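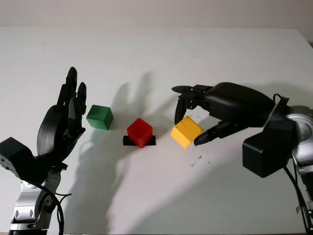

Course notes by the Ditley evening class instructor
Week 3, Color Mixing for Beginners

Okay, so last week we made a lot of brown. I made some too – my demo sheet is still taped up by the sink if you want to feel better about yours. This week we slow down and talk about why it keeps happening.

Most of you bought the 14-tube starter set, and I get why, it looks great when you open the lid. For now, please put most of it away. Pull out one yellow, one red, one blue and white. That's your whole world until March.

The thing to watch is which way each color leans. A blue can lean toward green or toward purple. If you mix a purple-leaning blue with yellow, you've sneaked a little red in there, and red plus yellow plus blue is mud. So when you want a clean green, grab the greener blue and the cooler yellow. Try it both ways and paint the two swatches side by side (label them, you will forget!).

Start with the light color and add the dark one a speck at a time. I used to do it backward and went through a whole tube of white in one evening. 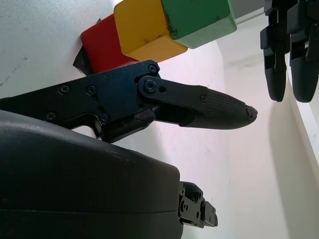 Black against a white surface.

On blacks: I'd like you to mix your own this week. Blue plus a warm brown gets you very close, and you can push it warmer or cooler. Tube black is fine later on, it just tends to flatten everything when you're starting out.

For homework, fill one page with grays, from nearly white to as dark as you can get. Use the 120-pound paper if you have it, the thin stuff buckles. Cinia on the corner usually has single sheets. Bring the page even if you hate it, plus a rag and two jars for water. We're in room 454 again.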